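Household Records and What to Do With Them
Handout 5: Where Things Are Kept

Last week we dealt with what to keep. Most of you kept everything, judging by the homework, so this week is about where to put it.

The standard filing system in an American home is the pile. It has real strengths. The newest paper is on top, the oldest is on the bottom, and anyone can learn to run it in an afternoon. Its weakness is that every search begins with the water bill. Families move on from the pile when they lose something that costs money, usually a car title, and they move on in a hurry, which accounts for the shape of most home filing systems.
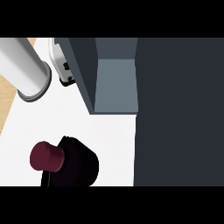
Kavinda Sarkar

Three terms for the quiz in your heads, since I don't give real ones.

Series: a run of papers made by the same activity. Tax returns are a series. "Stuff from Dad" is a mood.

Original order: the order the person who made the papers kept them in. Leave it alone until you understand it. The Dalley family letters came to me sorted by stamp color, and I nearly undid that before a niece explained that the colors went with the countries the uncle was working in.

Finding aid: a plain list that tells a stranger what is where. One page is fine. If it needs its own finding aid, start over.

The reading for this week is the Stamier packet, chapters on boxes and labels. Skip the chapter on software. It recommends a program that no longer opens on anything, which I suppose is a lesson in itself.

A word on quantity. The Nakamura household, our main case this term, had 1,964 loose items when we began listing them. Mrs. Nakamura had guessed 500. Everybody guesses low – I guessed low on my own basement and I teach this. Of those items, the ones she wanted in a normal year would fit in one folder. The rest were insurance against a question that might come up someday, and a couple of the questions did.

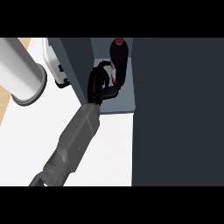 Storage should follow use, and this is where good intentions go to die. People give the best spot in the house to the papers they feel most guilty about and put the ones they need behind the Christmas lights. Try the bottle test. A dark bottle standing in an open compartment of a cabinet can be gripped in one reach, with nothing to move first, and your current year's papers deserve at least that much. The deed to the house can live somewhere less convenient. You will not be reading it at breakfast.

Labels: write them for the person who comes after you and doesn't like you very much. "Misc." is banned. "Misc. 2" is grounds for a phone call home. Use pencil on folders and put the date range first, then the name of the series.

Boxes: buy them all the same size. The Grelto project stored 2,000 receipts in shoeboxes from four different decades of shoes, and the stack leaned.

For next time, choose one series from your own house and write its finding aid. One page, typed or legible. Bring the page and leave the papers at home, please. In January somebody brought the papers.

Office hours are Sunday after lunch, same room. Knock loudly, the door sticks.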